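Notes from the Spare Room: the bed as a sorting table

Hello again, and welcome to the May newsletter. We promised last time that we would finally get to clothes, after what felt like a whole spring of kitchen drawers and one very long item about string, so here we are. Put the kettle on, because this one wanders a bit.

Readers of the Vrabec household letter tend to write in about the same thing when the weather turns, and the thing is the pile. You know the one. It starts as a cardigan you took off because the afternoon warmed up, then a pair of pants that isn't dirty enough to wash joins it, and by the end of the week there is a soft heap on the chair with sleeves hanging out of it in every direction. We have tried banning the heap in our own home. We have tried hooks on the back of the door (they filled up), a basket in the closet (it filled up too), and a very stern note on the mirror, which curled in the steam and fell behind the dresser.

What we have settled on is using the bed. I know some of you will object, and a reader over in Dravton has already told us that clothes on the bed is how she ended up sleeping on the sofa one night with her coat over her knees. Fair enough! But a bed is the biggest clear surface most of us own, it is at a kind height for anybody whose back complains, and there is a built-in deadline, which is that at some point you are going to want to lie down on it.

So, the way we do it. Make the bed first, properly, with the cover pulled up and smoothed out. It feels silly to tidy a thing you are about to mess up, but clothes sorted on top of rumpled sheets vanish into them, and I once lost a good black slip for two days that way. Then bring everything over in one armload. Don't go back for more until that armload is finished. If you empty the whole closet in a burst of enthusiasm at ten in the morning, you will be eating crackers for supper beside a mountain.

Pick up whatever is on top and deal with it. I really do mean the top one. There is a great temptation to go digging for the easy things, the nice flat T-shirts that fold themselves, and then you are left with a tangle of awkward items at the end when you're tired. Shake it out, hold it up, look at both sides in decent light, and decide where it's going. We keep 4 places on the go: back in the closet, into the wash, into the mending bag, and out of the house. For a while we had a fifth one for things we weren't sure about, and I'm sorry to say that it became the heap again under a new name.

Now, a word about black clothes, which get their own paragraph because they have earned it. Black things are the hardest to sort of anything in the closet. Crumpled up, a top and a pair of leggings and a light scarf are all the same dark bundle, and you can't tell what you've got until you have it opened out. If your room is dim, do the black things by the window in the daytime. A pale bedspread helps no end here, as you can see the edge of the garment and find the sleeves or the waistband without turning it over six times. The price you pay is lint, and that goes in both directions, so run a roller over the cover when you're done as well as over the clothes.

Check black fabric for fading while you're at it. Lay two black pieces next to each other and one of them will often look brown or a little green beside its neighbor. That doesn't mean it has to leave the house, of course. Our faded ones get worn for gardening and for painting, and they've had a very happy second career.

A few of you asked about fancy bedspreads, the quilted kind with studs or buttons set into the stitching. We love them, and they do cheer up a plain room, especially the ones with roses all over (my grandmother would have approved of every last petal). You can sort on them perfectly well, you just need to be a bit careful with knits. A loose loop on a sweater will find a stud the way a bare foot finds a dropped hairpin. Lift things up off the cover when you move them and don't drag them across. Anything with open stitches or lace can be folded in the air or on your lap. And do look the studs over now and then, as a loose one is much easier to fix with a needle and two minutes of your time than it is to find on the carpet.

On folding, I have less to say than you might expect. Our friends at the Pikach mending circle have strong feelings about thirds versus quarters, and they can keep them. Fold to the width of your shelf. If your shelf is narrow, fold narrow. I smooth each piece with the flat of my hand before the last fold, mostly out of habit, and I do think it keeps the creases down.

Things leaving the house should get into a bag right away, and the bag should go by the front door the same evening. Last spring's drive at the Kalosico hall took in 1,847 pieces of clothing, and I suspect a good share of those had spent years in the hallway waiting for a ride. The hall is collecting again through the end of the month. They would like clean items only, please, with the buttons done up and pairs of socks pinned together. The back door is open until 4 in the afternoon, and you can leave bags on the long bench just inside.

My own tally after one armload was 21 pieces, and I stopped there, very pleased with myself, and had a sandwich. The rest of the closet can wait for another day.

Next month we'll be looking at shoes, and at what to do with all the boxes they came in. If you have a method for boots that keeps them from flopping over sideways, please send it along, as ours is rolled-up newspaper and I have never been satisfied with it. Letters about the string item are still welcome too, though we do have quite a few of those already.
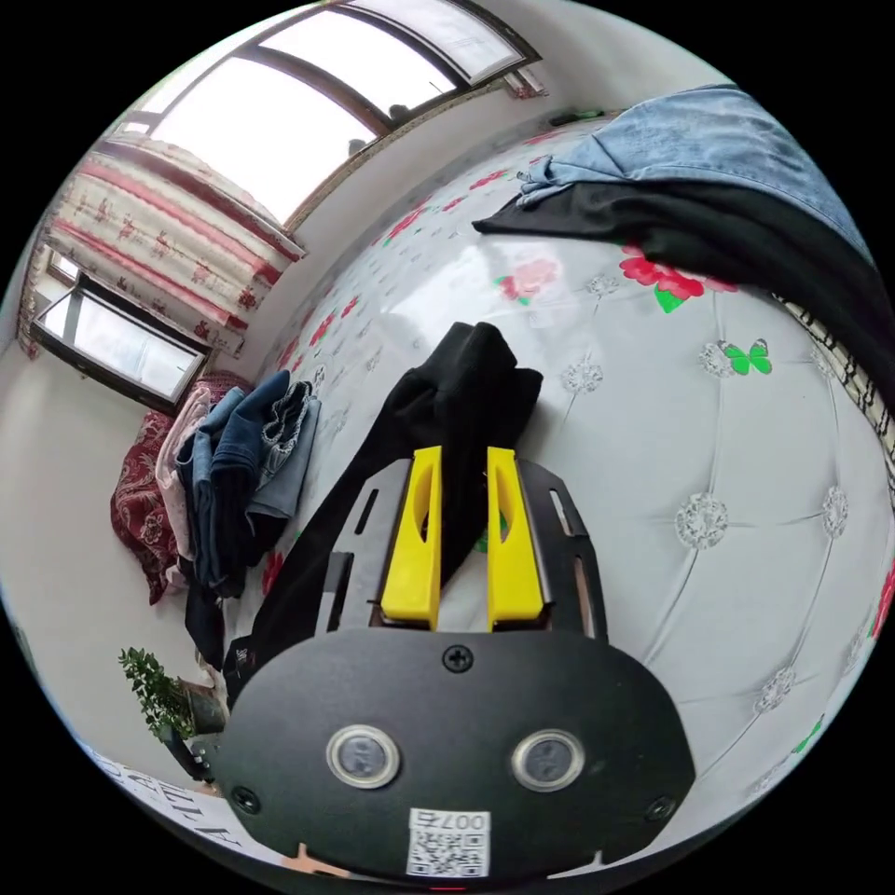

A crumpled black garment held in yellow gripper fingers on the roses-and-butterflies bedspread.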